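September 9, 2024

The day began with my laptop informing me that my passwords were weak, compromised or reused, and in one glorious case all three. I have been putting off the password business since June, when A-yeong forwarded me the notice from the garden supply place and wrote "isn't this the one you use for everything" under it. It was the one I used for everything. I wrote back that I was looking into it, and then I bought tomatoes.

So today I looked into it. I installed Kestley, on the grounds that Jong-dae Maeng uses it and Jong-dae is the sort of man who shreds envelopes. It asked to read the logins saved in my browser, thought for a while, and came back with 154 of them. I didn't know I had done 154 things in my life. Among them was a forum for people restoring a model of bicycle I sold before I moved here, a hotel in a town I can't place, and three separate accounts with the same pharmacy, each with a slightly different birthday for me.

Then the score. You get a number out of a possible something (it doesn't say what, which I thought was tactful) with a little dial next to it. Mine sat in the red. Next to the dial was a cheerful button, "Let's fix this together!", and when I pressed it I found that together meant me.

I did the bank first, then email, then the email that the first email sends its recovery codes to, which I'd locked myself out of by lunch. The code went to a phone number I gave up years ago. Somewhere a stranger is getting texts about me. I hope they're well.

Called Kai-wen, who does this for a living and charges me in dumplings. He was very patient. He asked what my master password was like and I said strong, and he said strong how, and I said it had the dog's name in it but backwards. There was a silence. I changed it while he waited. The new one is five random words, and I've already made up a story to remember them by, involving a bishop and a canoe, and I'm not writing any more of it down here.

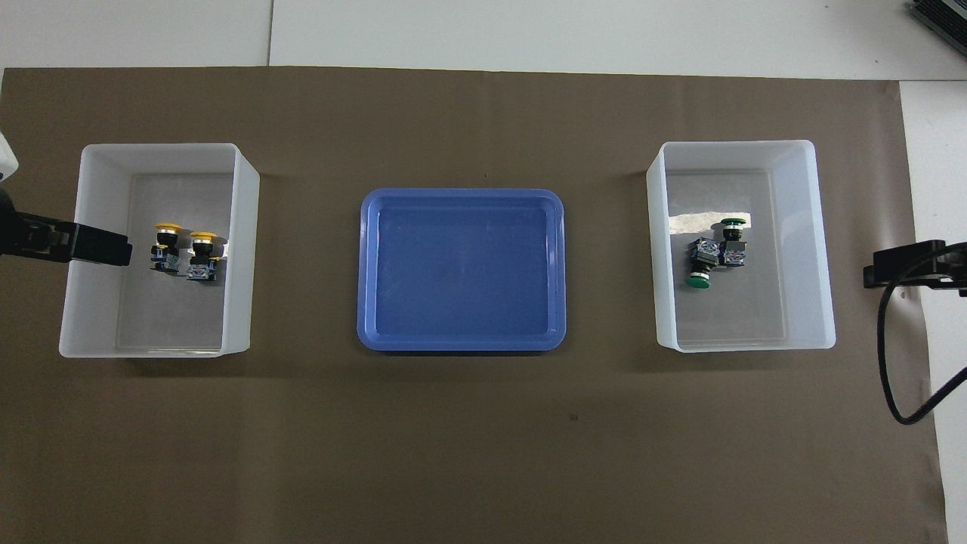

Two white bins, one blue tray, one brown mat.

After lunch I went at the shopping accounts. Deleting them is harder than opening them by a factor I would like someone to study. Cero wanted me to say why I was leaving and gave me a box with a 90 character minimum. I told them about the bishop, minus the canoe. Woo said my request would be processed and then sent me a coupon. Sanen has no delete button at all, only a "pause," as if the two of us just needed some space.

Jin-sol came by for the ladder and stood behind me reading the screen, a thing I'd have minded more this morning. She uses one password with the year on the end and changes the year. I gave her a short talk on this. She listened with her head on one side and asked how many I'd gotten through, and I had to look, and it was fewer than I'd been implying with my tone. She took the ladder.

Set up the codes on the phone too. Now to read my own mail I need the laptop, the phone, the five words and decent lighting. Jae-in says to print the emergency sheet and put it somewhere safe, so I printed it and put it somewhere safe, and spent a good part of the evening trying to think where that was. In the cookbook, under soups.

Final score for the day: 447. Still red, though the dial has moved a hair toward orange if you look at it from the left. Tomorrow the pharmacy, all three of me.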